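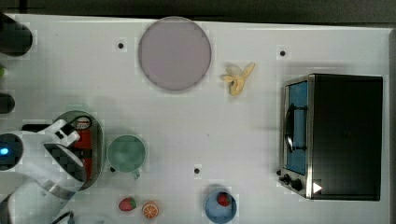

Ellari Teaching Kit for Table-Top Arms

Ellari lets you show a task to your robot arm by hand or from a remote handle. You guide the gripper to the can, close it, and the kit records every movement of the joints together with the view from over the table. No programming is needed for this part.

Hand guiding

Press the release button and the arm becomes light to move. Please keep one hand under the wrist – the arm holds its own weight, but not yours.

Remote handle

The handle works up to 18 metres from the table. It suits tasks near doors and knobs, for example with a toaster oven, where a hand would cover the view.

In the box

Remote handle, release button, overhead camera mount, 40 toy foods and dishes, printed guide.

Memory: 400 demonstrations
Weight of handle: 58 g

Questions before ordering? Write to Wanpen Chareonsuk at Presora, sales desk.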